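Vorklow Voice Notes: README and data card

Welcome, and thank you for stopping by! Vorklow is a small collection of spoken notes recorded on smart glasses and earbuds by people who bought their gadgets early, liked them a lot, and were patient enough to talk to them for science. If you are building anything that has to understand a person muttering at their eyewear while looking for the car keys, we hope you will find something useful in it.

This card was written by Elba Espinoza and Danish Kiani, with a good deal of nudging from Yamila Daza, who read every draft and crossed out the long words. It describes version 2 of the collection, released in April 2021. If you still have version 1 on a disk somewhere, please keep it for comparison, but use this one for anything new. The old transcripts had a habit of losing the last word of a note, and that has been put right.

What you get

There are 296 notes in all, each one a short sound file with a matching transcript in plain text. A note is whatever the speaker wanted it to be: a reminder, a shopping list, a question, a grumble about the battery. We gave people very little in the way of instructions. Santino Ulloa, who looked after the sign-ups, felt strongly that if you hand somebody a script they will read it like a script, and after listening to our early tries I have to say he was right.

The notes came from 17 speakers. Each speaker has a made-up label in place of a name, and the labels stay the same across the whole collection, so you can follow one person from their first awkward "hello, is this on" to the point where they are chatting away quite happily.

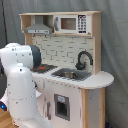
Every transcript was typed by one person and checked by another, and where the two disagreed we kept both readings, marked with a slash. We left in the ums, the false starts and the half words, and we would ask you not to clean them out before you have had a good listen — they tell you a lot about when a speaker has finished and when they are only thinking. Place and object words are written the way a person would say them at home. A toy kitchen is a "toy kitchen" and its stovetop is a "stovetop," even if the speaker happened to call it something grander on another day in a different note. Numbers are spelled out, and brand names are left as spoken.

How the files are laid out

The top folder is called vorklow. Inside it you will find audio, text and notes. The audio folder has one subfolder for each speaker label, and the text folder mirrors it exactly, so the two can be matched by name alone. The notes folder holds our spelling guide and a list of known problems, which Fidel Vergara keeps up to date with more good cheer than the job deserves.

To check your copy, run the small script called riren that sits next to this file. It compares the two folders and prints the names of any notes that are missing a partner. If it prints nothing at all, you are in good shape. It does not need the internet and it will not change any of your files.

Things to watch for

The glasses and the earbuds do not sound alike. Glasses pick up more of the room, and a few of the outdoor notes have a fair amount of wind in them. Earbud notes are closer and drier, but you will hear a bit of rubbing when the speaker turns their head. The device type is given on the first line of each transcript, and if you are training on one and testing on the other, please say so when you share your results.

All the speech is English. Most speakers sounded fairly relaxed, so this is a poor choice for anything to do with shouting, singing or emergencies. It is also small! We think of it as a good set for testing and a rather thin one for training, unless you mix it with something bigger. People have had decent luck pairing it with Skesby, our older set of desk recordings, which uses the same spelling guide.

Privacy and use

Speakers could listen back and withdraw any note before release, and several did. Please do not try to work out who anyone is, and please do not use the voices to build a talking copy of a person. Research and teaching are both welcome, and so are hobby projects. For paid products, write to us first at the Medina office and we will do our best to say yes.

If you spot a mistake in a transcript, send the file name and your reading to Fidel. Fixes that reach him before the end of May will go into the next update.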